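Custom Drawstring Bags and Pouches: Frequently Asked Questions

Ordering, artwork, printing and delivery for the Remby range of printed fabric bags, supplied by Watico. 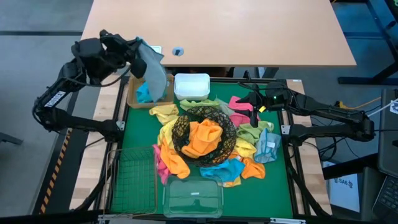

Ordering

What is the minimum order?

80 bags per design and size. Different bag colors can be mixed within one order as long as the print is the same in every color and each color comes in full packs of ten. Orders below the minimum are not accepted, including repeat orders.

Can I order different sizes with the same logo?

Yes. Each size is treated as a separate line and must meet the minimum on its own. The print is scaled to suit each size unless you ask for a fixed print width. A fixed width allows one screen to be used for all sizes, and you are then charged for one setup only.

How do quantity breaks work?

Unit prices drop at 259 and again at 971 bags. The break is calculated per line, not on the order total. For quantities of 2766 and up, request a written quote. These are priced from the mill and do not follow the online table.

Can I see a sample before I order?

Unprinted samples are free, limited to three per account. You pay the postage. A printed sample is made with the production screen and is charged at the setup fee plus one bag at the single-unit rate. The setup fee is credited if you confirm the full order within 30 days.

Is a photo of the printed sample enough for approval?

It is enough for position and size. It should not be used to approve color. Camera settings and screens vary too much for that.

Artwork

What file types do you accept?

Vector files are preferred: AI, EPS, SVG or PDF with all text converted to outlines. PNG and TIFF files are accepted at 300 dpi or higher at final print size. Logos copied from a website or an email signature are nearly always too small. Word and PowerPoint files are returned.

My logo only exists as a small JPG. Can you redraw it?

In most cases. Simple shapes and plain lettering are redrawn at no charge. Detailed crests, hand lettering and shaded drawings are quoted by the hour. The redrawn file is sent to you along with the proof and you may use it anywhere you like.

What is the thinnest line you can print?

0.5 mm on cotton and 0.4 mm on polyester. Reversed lines (bag color showing through ink) need 0.8 mm on either fabric, as ink spreads slightly into the gap. Lettering should have a capital height of at least 3 mm. Text below these limits is marked on the proof, and if you approve it anyway it is printed as supplied.

How close to the drawcord can the print go?

The top edge of the print must be at least 40 mm below the cord channel. Side and bottom edges need 20 mm clear of the seam. On the smallest pouch the side margin is reduced to 12 mm.

Printing and color

Which print methods are available?

Screen print, up to four spot colors. Heat transfer, full color. Embroidery is offered on the heavy cotton bag only, and only on the front panel. The method is stated on your proof.

Which one should I choose?

Screen print for one to four flat colors. It wears well and the unit cost falls quickly with quantity. Use transfer for photographs, gradients or short runs with many colors. A transfer has a visible film edge and feels stiffer than the fabric around it – some customers object to this, so ask for a sample if the feel of the bag matters.

Can you match a Pantone color?

Screen inks are mixed to the nearest Pantone Solid Coated reference. Fabric color affects the result, and light inks on dark bags require a white underbase. The underbase counts as one color when the price is calculated. Transfers are printed in CMYK and no match is guaranteed.

Will all bags in my order be the same shade?

Within one delivery, yes, apart from natural cotton. Natural cotton is unbleached and may show flecks and differences in tone from bag to bag. Dyed fabric may vary slightly between batches, so a repeat order should not be expected to match the first exactly.

Can the bags be washed?

Polyester bags can be machine washed cold, inside out. Cotton bags are not preshrunk and can lose up to six percent in length. Do not tumble dry either type. Do not iron over the print.

Proofs and production

When will I get a proof?

One working day after we have usable artwork and your order details. Proofs go out as PDF files. Artwork received after 3 p.m. is counted as received the next working day.

How many changes can I make?

Two rounds are included. Further rounds are charged at the studio rate. Changes requested after approval stop the job, and it goes back to the end of the schedule.

How long does production take?

Ten working days from proof approval for screen print, seven for transfer, twelve for embroidery. January orders take longer because the mill closes over the new year. Add five working days to each figure.

Is there a rush service?

Transfer orders only, in three working days, subject to stock. Call before you place the order. Rush orders approved on a Monday before noon are normally shipped that Thursday.

Delivery and returns

Where do you ship from?

Stock and printing are both at the Fadley site. Very large orders ship on pallets from the Tindall warehouse and need a delivery address with a loading dock or a tail-lift booking.

Can an order be split between several addresses?

Yes, up to six. Each address after the first is charged as a separate shipment. Send the list as a spreadsheet with one address per row, and include a phone number for each.

How are the bags packed?

Flat, in packs of ten, in plain cartons. Individual wrapping is available at extra cost and adds two working days. Filling the bags with your own items is quoted separately – send one full set of contents so it can be timed and weighed.

Can I return printed bags?

Only if they are faulty or do not match the approved proof. Report the problem within ten working days of delivery, with photos and the batch number from the carton label. Keep the bags until you hear from us. Unprinted bags can be returned unused within 30 days, less a restocking charge.

What if the quantity is short?

Screen-printed orders may be delivered up to three percent over or under. You are invoiced for the number delivered. If you need an exact count, state this on the order and a small surplus will be run at your cost.

Contact

Who handles artwork questions?

Gayan Ekanayake in the studio. Quote your proof number.

Who handles trade accounts and large quotes?

Edin Karagiannis. New trade accounts need a resale certificate and two supplier references. The first order is always paid in advance.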